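Household and Shop-Floor Robots: Frequently Asked Questions
Can a machine do the chores yet? 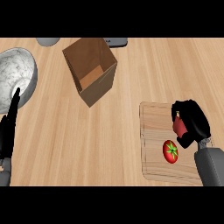
Daranee Srithong
Program Manager, Public Information, Sorkdale Center for Applied Automation

The Center receives questions from households, care providers, small manufacturers and schools. The answers on this page apply to the work carried out at Sorkdale and at our partner workshop in Mastell. They are reviewed each March. Readers with a technical background may prefer the test reports, which can be requested from the records office.

General questions

Can a robot do household chores today?

Some of them, in part, and under conditions that most homes do not meet. Floor cleaning has been available to consumers for years. Work done with the hands is much further behind. A two-armed machine can pick up a known object from a table and set it down in a chosen place with fair reliability. It cannot yet be left alone in an ordinary kitchen to prepare a meal or put away the shopping.

Which chores are closest to being ready?

Moving rigid objects of moderate size between open surfaces is the strongest area. Placing goods in an open box, sorting items into bowls and clearing a table of unbreakable objects all fall under this heading. Wiping a flat surface is also well advanced.

Which chores are furthest away?

Laundry remains difficult from start to finish. Cloth changes shape each time it is touched, and a shirt in a pile gives the machine very little to recognize. Washing dishes by hand, making a bed with a person's belongings on it, and cleaning a bathroom are also at an early stage. The Center does not offer dates for any of these.

Why is a tomato harder to handle than a block?

A block keeps its shape under pressure, and a machine may grip it more firmly than necessary without harm. A tomato may bruise or split. It is also smooth and round, so a grip that is too light allows it to roll. A tomato lying free on a cutting board, as in the rendered view at the top of this page, must be approached from a suitable angle and held within a narrow range of force. People make this adjustment without thinking about it. Machines must be given it through sensors, through training, or through soft finger pads that forgive small errors.

Simulation and testing

Why does the Center use computer simulation?

Simulation allows a task to be repeated many times without wear on equipment or waste of food. The position of a bowl, a board or a box can be changed between attempts, and each attempt can begin from a known state. Gilmar Miranda's group maintains our library of simulated tabletop tasks, which at present holds 669 arrangements of kitchen objects.

Does success in simulation mean success in a real kitchen?

No. Simulated objects do not leak, stick together or carry the small differences found in real produce. Lighting is steady and surfaces behave as they were programmed to behave. A method that performs well in simulation is treated as a candidate for physical testing and is reported separately from methods that have completed it.

How well do the machines perform in physical tests?

In the most recent round, the Center recorded 2,425 attempts at simple pick-and-place tasks on a real table. Of these, 1,402 were completed without human help. An attempt was counted as complete only when the object reached its assigned place undamaged and the machine came to rest without a fault. Attempts in which a member of staff touched the object or the machine were counted as failures, including those in which the contact made no difference to the outcome.

The rate varied widely by object. Wooden blocks and plastic cups did well. Soft fruit, thin lids and anything wrapped in film did poorly.

How long does a task take?

Longer than it would take a person. Each attempt in the physical tests was limited to 30 seconds for a single object, and a number of failures were due to time alone. Speed can be raised in software, but faster motion calls for stricter safety measures and leaves less opportunity to correct a poor grip.

Why use two arms?

Many chores need one hand to steady an object while the other works on it. Opening a jar, holding a bowl while scraping it out and folding the flaps of a carton are common cases. Two arms also allow a machine to cover both sides of a table without moving its base. The added difficulty lies in coordination. The arms share a workspace, and the software must keep them from striking one another or blocking the view of an overhead camera.

Can the machines cut food?

The Center does not permit bladed work in any trial that involves members of the public. Cutting is studied in an enclosed cell at Mastell under the direction of Genivaldo Guimarães. Slicing firm vegetables with a guided blade has gone well there. Ripe tomatoes have not, and that work continues.

Shop-floor questions

Is the shop floor easier than the home?

In most respects, yes. Parts arrive in known sizes, benches stay where they are installed, and lighting can be controlled. A machine can be given one task and kept to it. For that reason industrial users often see useful results well before households do.

Difficulties remain with mixed bins, flexible packaging and short production runs. A shop that changes its product every few days may spend more time preparing the machine than it saves in labor.

What kinds of shop-floor chores has the Center studied?

Recent work has covered loading open cartons, presenting parts to an inspection station and returning hand tools to a rack. The carton study was carried out with Brandão, a packing firm. Its staff chose the goods and set the standard for an acceptable pack. The machine met that standard with boxed goods and fell short with bagged goods, which slumped after release and prevented the carton from closing.

Will a machine replace my staff?

The Center does not give advice on staffing. In the studies completed so far, a trained person remained within reach of the machine at all times to clear faults, refill supplies and check the finished work. Firms that plan to operate without such a person should not rely on our results.

Safety and cost

Is it safe to stand near a robot arm?

Only where the installation has been assessed for that purpose. Some arms are designed to stop on contact, but the object being held may still cause injury. Visitors to the Center must remain behind the yellow line unless a staff member invites them forward. Children under 12 may watch from the gallery.

Can I buy a kitchen robot from the Center?

No. The Center does not sell, lease or endorse equipment. Inquiries from manufacturers who wish to have a product tested should be addressed to Nayara Portela in the testing office.

What would a home system cost?

We are unable to give a figure. The price of the arms is only one part of the total. Installation, sensors, repairs and software support must be included, and few suppliers publish all of these. Anyone considering a purchase should ask for the full cost over the expected life of the machine, in writing.

Visits and further information

May I see a demonstration?

Public demonstrations are held on Mondays at 2 p.m. in the Gasinen Room. Places are free but must be reserved. The tasks shown depend on the work in progress that week, and a demonstration may be ended early if a fault occurs.

May I suggest a chore for testing?

Yes. Suggestions are read by Marcelino Dantas, who prepares the task list. Please state what is handled, where it begins, where it should end and what would count as damage. A request to "tidy the kitchen" cannot be tested as written. A request to move six eggs from a carton to a bowl without cracking them can be.

May teachers use this page?

The text may be copied for classroom use if the name of the Center is kept with it. Printed copies are available from the front desk.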